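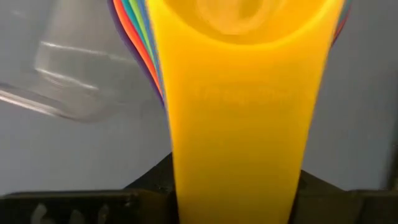 Senad Spahić edits short cooking videos for a living, and he talks about them the way an accountant talks about ledgers. His channel, Binora, publishes baking clips of under a minute. He does not appear in them. Neither does anyone else, apart from the hands of Marilou Villanueva, who bakes, and occasionally her voice.

The channel started in March as a side project of Sindetti, a two-person editing shop. Spahić had been cutting videos for other creators and wanted a place to test timing without asking a client first.

"Client work gives you one version," he said. "You deliver it, they post it, and you get a screenshot of the numbers if you're lucky. I wanted the retention graph for every upload, second by second."

He keeps those graphs in a spreadsheet. It has 102 rows, one per published clip, with columns for length, first cut, first spoken word, caption size and the second at which half the viewers have left. The last column is the one he reads first.

On the early clips, the first cut came at three seconds. He moved it to one and a half, and the drop-off got worse. "Viewers hadn't worked out what the food was yet. So I went back to three and took out the title card instead. The title card was costing more than the slow opening."

Villanueva was less interested in the graph. She wanted the measurements on screen long enough to write down, and the two of them argued over it for several weeks.

"He had the flour amount up for eighteen frames," she said. "I can't read that, and I'm the one who weighed the flour."

The compromise was to hold each amount for two full seconds and repeat the list in the caption. Comments asking for the recipe fell, and saves went up. The best-saved clip so far is a plain cornbread, with 3215 saves against 1896 likes. Spahić considers saves the more useful number for this kind of video. A like, in his view, records a reaction to the first few seconds and very little after that.

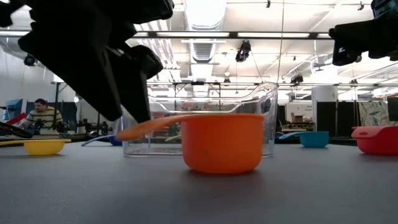

Orange measuring cup and yellow bowl on a dark gray tabletop.

Sound is handled separately. Binora records it on its own track and uses no trending music. Spahić tried it on six uploads and found that reach rose for a day, then settled below the channel's usual level. "You get people who are scrolling that song. They aren't looking for cornbread."

Sponsorship has been limited to one deal, with a storage-container seller called Trutance, arranged through the agent Abenezer Derese. The contract asked for the product in the opening shot. Spahić asked for it at the midpoint, and got it after sending over the graphs. The sponsored clip finished with 1341 saves, which he calls acceptable for an ad.

Posting time is fixed at 5 p.m. He tested mornings and saw no difference he would trust.

The next change is length. Villanueva wants to do yeast breads, and neither of them thinks a loaf fits into a minute. Spahić has cut a trial version at two minutes forty and has not decided where the first break should go.

"Probably at the first rise," he said. "She says after it."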